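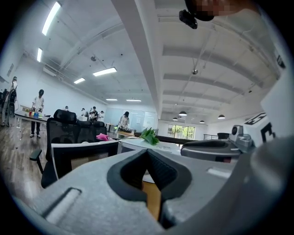 Before any recorded session can be used for training, the position of each hand-held gripper must be expressed in a common coordinate frame. The procedure set out on this page covers the marker-based alignment step in Primwood, the software used at the Fledholm site to prepare gripper recordings. It applies to sessions in which two grippers are used together. The square black-and-white markers, such as the pair on the white panel beside the darker gripper, serve as the shared reference. Where one marker is only partly in view, as the upper one is there, the software will discard it and work from the remaining marker if that one can be read in full. Operators should expect this and need not reject the recording on that account.

Before you begin

You will need a completed session folder, the lens calibration file for each gripper camera, and the marker layout file for the site. The layout file gives the identity and printed size of every marker. It must be the version in force when the session was recorded. Older versions are kept in the archive folder and should not be renamed.

Primwood 5 or later is required. Earlier versions read the layout file without checking its units, and results obtained with them must be processed again.

Step 1. Load the session

Open Primwood and select Session, then Import. Choose the top-level folder, not the individual video files. The software will list one stream for each camera. Confirm that the left and right grippers have been assigned correctly. If they have been exchanged, use Swap Streams before going further. Swapping after alignment will leave the stored transforms attached to the wrong device.

Step 2. Check the clocks

Select Timing, then Compare. The offset between the two streams is shown in milliseconds. An offset of up to 17 ms is accepted and corrected automatically. Larger values must be corrected by hand, using a movement that appears clearly in both streams. Save the new offset and run the comparison again.

Step 3. Detect the markers

Select Markers, then Detect. Processing time depends on the length of the session. When detection has finished, a timeline appears with a coloured band for each marker identity. Gaps in a band are normal when the gripper turns away from the panel.

Review the detections at the beginning and end of the session. A detected outline should follow the outer black border of the marker closely. If the outline drifts, check the following settings in this order:

Lens calibration file: must match the serial number of the camera.
Marker size: must match the printed size in the layout file.
Minimum edge length: default 40 pixels. Lower this only for distant markers.
Glare filter: on by default. Leave it on in rooms with ceiling light panels.

Step 4. Solve for position

Select Solve, then Joint. The joint option estimates both gripper paths at the same time and is required for two-handed work. The single option is retained for older sessions only.

The solver reports the reprojection error for each stream. The test session supplied with the software, which contains 1,075 frames, should solve without warnings on a standard workstation. If it does not, the installation is at fault and should be reported before any further sessions are processed.

Step 5. Inspect the result

Open the three-dimensional view and play both paths together. Look for sudden jumps, particularly where a marker enters or leaves view. Short jumps may be repaired with the Bridge tool, which fills a gap of up to 7 frames. Longer gaps must be marked as unusable. They must not be smoothed, as smoothing hides the fault from the planning software that reads the file later.

Step 6. Export

Select Export, then Drililska format. Tick Include Error Values. The export will fail if any unresolved gap remains, and the log will give the frame number at which it stopped.

Place the exported file in the session folder alongside the original streams. The original streams must not be altered or removed. Requests for access to the archive should be sent to the Abou Zeid data office, quoting the session code.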